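Come Teach Grippers With Us! Emance Student Project Looking for New Members

Posted 10/23/19 by Jade Fortin

Hi all! I'm Jade, I run the recording team for Emance, and we need more hands. Literally. Our project is about getting a robot arm to deal with floppy, annoying, everyday stuff like straps, bags and plastic sheets, and the way we do it is by having people pick those things up with hand-held grippers, over and over, while we record everything. You don't need to be an engineering major. My best recorder last term was studying music and had never touched a robot before she walked in.

We've got 1,958 recordings so far and I'd love to add 1,000 more by May, when we show our work at the Haliter student competition. That's a lot of strap-grabbing for the people we have now, so please come help!

What a shift is like

You come in, pick up a gripper, and work at the white table, usually with a partner across from you or beside you. One shift is 2 hours. I'll call out a task (hang this on the rack, pull that strap straight, lift the sheet without crumpling it) and you two go at it until I say switch. Some of it is weirdly hard. Straps are the worst, they never land the same way twice and the buckle ends flop wherever they want. You do get better fast, though, and there's music, and Huenchumán crackers if I remembered to restock. 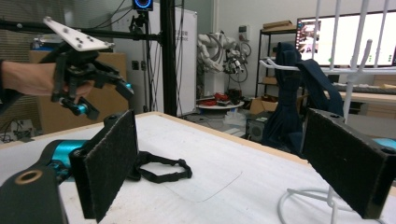
Who I'm looking for

Anybody enrolled here, any year, any major. You should be OK standing for most of a shift and holding your arm out for a while (take breaks, I mean it). Left-handed people, please please apply, we have hardly any of you! If you like taking things apart, we also need someone to swap worn finger pads and keep the cables under control. And if you write code, the Jaltisar group is the one that turns our recordings into something the arm can learn from, and they'd be thrilled to have you sit in.

What you get

Recorders are paid $200 for the term if they do one shift a week. You also get your name on the competition entry, and you can try running the arm once you've had the safety talk.

How to sign up

Put your name on the sheet outside the project room or just stop in while we're working and ask for me. Tell me which hours you're free and whether you'd want recording, repairs or code. I'll set you up with a short practice shift first, and you can decide after that.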